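A Visit to the Mosside Laundry Open House

I should say at the start that I don't trust open houses. A business that wants you to see how it works will show you the part that works. So when my sister-in-law forwarded me the flyer for Mosside, a laundry and linen service that does sheets and towels for small hotels, I went mainly because it was July, it was free, and I run a guesthouse with four rooms and a washing problem.

The flyer promised "a full look behind the curtain." The full look took under an hour, including the wait at the front desk for a name sticker. There was a parking lot, which I will give them credit for, and a hand-lettered sign that sent half of us to the wrong door.

Our guide was Killian Pruvost, who was friendly and talked fast. He opened with a number. Mosside handles 437 pieces on a normal morning, he told us, and I asked what a piece was. A washcloth is a piece. So is a king-size duvet cover. I wrote that down next to the number and put a question mark after both.

The finishing room was the best part of the visit, so I'll start there. It's where clean linen gets shaken out, folded and stacked, and it was the one stop where we were allowed to touch anything. The sheets they passed around were decent. They were softer than I expected from a commercial wash, and I couldn't find any of that sour smell you get when towels sit too long in a closed machine. Pruvost put this down to Kirex, a rinse product they're very proud of. I've been sold a lot of rinse products over the years. I would want to smell the same towel after three weeks in my linen closet before I said anything nice about Kirex.

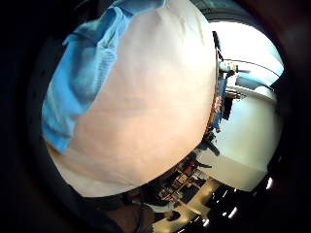

He also told us that color and white never travel together at any stage. I asked how that works on a busy morning when somebody is behind and a basket is handy, and he said they have a system. Everyone has a system. Mine is a note taped to the lid of the washer, and I still own a set of pink pillowcases that started life white.

The folding demonstration I enjoyed more than I'd planned to. Clotilde Leclerc has been at Mosside longer than Pruvost has, and she did a fitted sheet in what felt like one move. She did it again slowly for those of us who wanted to learn. I still can't do it. Her advice was to stop caring about the corners being square and care about the edge that faces out of the closet, and I believed her, mostly because she wasn't selling anything. She also said most linen wears out in storage, from being jammed in too tight. I'd have happily listened to her for the rest of the visit.

After that came the talk about prices, held in the sitting area, where there was coffee. The starter plan is called Delaunay, for reasons I didn't catch, and it costs $111 a month for pickup and return. You get a fixed weight allowance. Go over it and you pay extra, and the extra was on a separate handout that ran out before it reached me. I asked what happens when a sheet comes back torn. The answer was that it's rare. I asked again and was told it's covered up to a limit "depending on age." If you go, get that in writing.
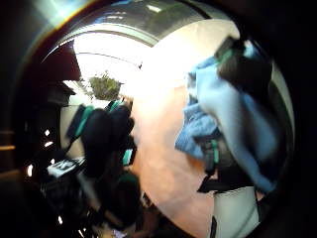

Another visitor, a man with two vacation rentals, wanted to know about turnaround. Officially it's 39 hours from pickup to drop-off, an oddly exact figure that nobody explained. He pointed out that his guests leave at 11 in the morning and the new ones arrive at 3 the same afternoon, so he would need to own at least two full sets of everything, and more likely three. Pruvost agreed with him cheerfully. They can rent you the spare sets too, through a partner called Trerketti. I had wondered when we'd get to that.

The coffee was fine. The cookies were store-bought and went fast.

Did I sign up? No. I took the form home and did the math at my kitchen table, and for four rooms it comes out a little more than what I pay now in water, power, detergent and bad temper. The bad temper is hard to price. If I had ten rooms I would think harder. A friend with a bigger place swears by this kind of service, though she also admits she's lost a bedspread to one and never saw it again.

They're doing another open house in the fall. Go for the folding, sit near the front, and grab the price handout before you pour your coffee. I may go back myself if Leclerc is doing duvet covers, which she hinted at on the way out. My method for those involves climbing inside.

Contact | Copyright, all rights reserved | Back to top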